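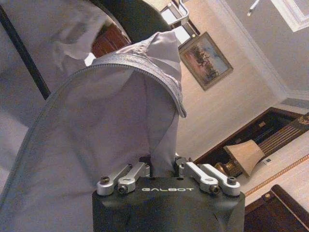

Crease recovery is the ability of a textile to return towards its original shape after it has been folded, crushed or compressed. The term is used for clothing, bedding and furnishing fabrics, and is normally kept separate from shrinkage and from smoothness after laundering, although the three are often reported together. A fabric with high crease recovery may still look creased for a short time after handling.

Mechanism

When cloth is folded, the fibres on the outside of the bend are stretched and those on the inside are compressed. If the strain is small, the fibres recover when the load is removed. If it is larger, or is held for long enough, some of the bonds between neighbouring polymer chains break and form again in new positions, and the fold becomes set. Friction between yarns also resists the return of the cloth, even where the fibres themselves would recover fully.

Moisture has a strong effect on cellulose fibres such as cotton, linen and viscose. Water enters the less ordered parts of the fibre, weakens the hydrogen bonds there and allows the chains to slip. When the fibre dries, new bonds hold it in the bent position. Wool recovers well when dry and less well when damp. Nylon and polyester absorb little water by comparison, and their behaviour depends mainly on temperature. Above the glass transition of the polymer, a crease is easily formed and is kept on cooling.

Influence of construction

Yarn and cloth structure may matter as much as fibre type. Knitted fabrics generally recover better than woven fabrics of the same fibre, as the loops can move and share the strain. Among woven fabrics, a plain weave has the greatest number of interlacings and creases more sharply than a twill or satin of equal weight. High twist increases recovery up to a point, after which the yarn becomes stiff and holds a fold.

Thread count is a poor guide. A sheeting of 400 threads per inch made from fine single yarns may crease more than one of 200 made from coarser yarns, the closer setting leaving less room for yarn movement.

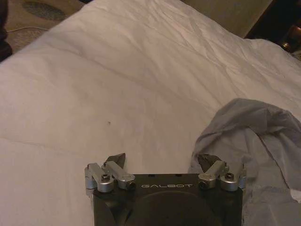

Diagonal creases in white bed linen.

Filled articles such as duvets behave differently from single layers. The filling pushes the cover outwards and removes broad folds, but fine creases often remain in the cover fabric where it is not under tension.

Measurement

Recovery is usually expressed as an angle. A small rectangular specimen is folded in half, placed under a fixed load for a set time, then released and allowed to open. The angle between the two limbs is read after a recovery period. An angle of 180 degrees means complete recovery and an angle of zero means none. Warp and weft specimens are tested separately, and the two values may be added to give a single figure. In a comparison of untreated sheetings by Nishad and Gazi, the lowest combined value was 191 degrees. The lowest single reading in the same work, 61 degrees, was taken on a linen specimen folded across the warp.

A second group of methods relies on appearance. The specimen is twisted or crushed in a cylinder, hung up, and graded by eye against a set of moulded replicas. Amini noted that graders agree less closely on pale fabrics under diffuse light, where creases cast weak shadows, and recommended a low-angle lamp.

Finishing treatments

Cotton and viscose may be treated with cross-linking agents, which tie adjacent cellulose chains together and limit slippage. Early finishes were based on formaldehyde resins. Later types release less formaldehyde or none. Cross-linking lowers tensile strength and resistance to abrasion, and softeners are commonly added to offset part of the loss.

See also

Drape (textiles)
Durable press
Glass transition
Thread count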